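Print this page
E-mail this page

Dulham Community Help – Home and Laundry

Towels come out of the washer smelling sour

Posted by Milagros Zabala

We moved to Dulham in May and our towels have smelled bad ever since. They seem fine when they go in the closet. Once somebody uses one and it gets damp, the sour smell is back. The washer is a front loader, 13 years old, and it came with the house. I use Testden liquid, one full cap per load, plus softener. Sheets and shirts are okay. Is it the machine or the water? I don't want to buy 12 new towels and have the same thing happen again.

tessk_radu

Probably too much soap. A full cap is meant for a very big, very dirty load. What doesn't rinse out stays in the loops of the towel and starts to smell. Softener makes it worse, so stop using it on towels.

Wash them once on the hottest setting with no detergent and a cup of white vinegar. If you see suds through the door, that is old soap coming out. Run it again until the water looks clear. It took me three rounds. After that use two tablespoons of detergent and no more.

Small things like washcloths hold on to the smell longest, so I do those as their own load. Don't leave them balled up between the washer and the line.

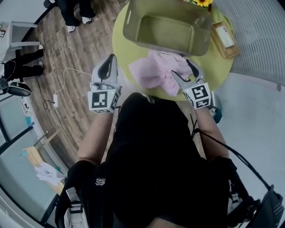 Cleaning the machine

Pull back the rubber gasket on the door and wipe the fold. On a washer that age it will likely be black in there. Then open the little panel at the bottom front and clean the drain filter. Put a pan down first – a lot of water comes out. Leave the door open between loads.

Cesent81

Could be the water. I have hard water on the Radu side of town and paid some 3000 dollars for a softener. Towels are softer now. Not sure about the smell.

R. on Mill Road

Agree with the first reply, except don't mix the vinegar with bleach, ever. Also check that the hot water is really getting to the washer. Ours had the valve half shut when we moved in and every "hot" wash was lukewarm.

Print this page
E-mail this page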